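Progress report no. 3
Project: Planning for soft material shaping
Reporting to: Noreen Nic Aodha, Hourani program office
Date: Feb 28, 2019

Summary

In this period we finished the new version of our planner, which we call Troluvach, and we connected it to the force controller. The perception module works well enough for daily use, but it still has one weak point, which I explain below. We are behind the plan on the second material. I ask for a small change in the order of the tasks, see the last section.

Planner

The first version of the planner selected each press one at a time. It looked at the present outline of the dough and searched for the press which brings it closest to the target outline. This was simple, but it often made a deep press early and could not repair the result later. The new version looks ahead 3 presses. It uses a learned model to predict the outline after each press, and the model was trained on 300 recorded presses from December.

The prediction is good when the dough is thick. When it becomes thin, the model expects more spreading than we measure, and the planner then stops too soon. We believe the reason is friction with the tray, which the model does not know. Wondville has sent us their friction estimator and we have it running on recorded data, not yet in the live loop.

Planning time was also a concern in your last letter. One planning step now takes 2 seconds on the lab computer. Most of this time is the scoring of candidate presses, and we can still reduce it if we remove candidates that fall outside the outline before the scoring starts.

Force control

The controller was rewritten so that the arm moves down at low speed until contact and then follows a force command instead of a position command. In the earlier version we gave a fixed depth, and a small error in the tray height was enough to make the press too weak or too strong. The interface to the planner is now one message with the contact point and the desired force. The tool stays vertical in all the tests. Tilted presses are in the code but switched off, and I would like to keep them off until the thin dough problem is solved.

We use a short wooden tip for all tests of this period. The tool offset is stored in the configuration file together with the calibration, so a change of the tip does not need a new build any more.
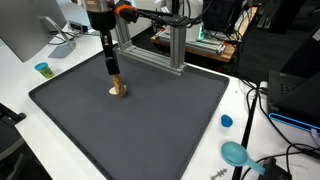 Perception

The outline of the dough is extracted from a depth image together with a color image. On the dark gray tray the pale dough separates clearly, and the simple color threshold gives nearly the same outline as the trained segmentation. We keep both, and the software writes a warning to the log when they disagree.

The weak point is the time during the press. The tool hides part of the dough from the camera, and in the first weeks the outline had a hole at this place, which the planner understood as a real change of shape. Now the arm moves up before each new image is accepted. It is safe but it costs time in every cycle. A better solution is to keep the last known outline in the hidden region and to update only the visible part. This is written, but the tests are not complete.

Tooling

All runs are now recorded in one format, with the images, the force signal and the planner decisions on the same clock. Vollholm can open the files directly with their viewer. We also wrote a replay tool which runs the planner on an old recording without the arm. It found two errors in the planner which we had not noticed in live tests, both in the handling of an empty candidate list.

Open points and request

The test with the second, harder material was planned for this period and was not started. I prefer to finish the friction part first, because without it we would only see the same problem again with other numbers. I therefore ask to exchange the order of tasks 2 and 3 in the work plan. The total budget stays the same.

For the next report we plan a series of 200 presses with the friction estimate in the live loop, with the comparison against the present planner. The code for the comparison is ready and is in the shared repository under the evaluation folder.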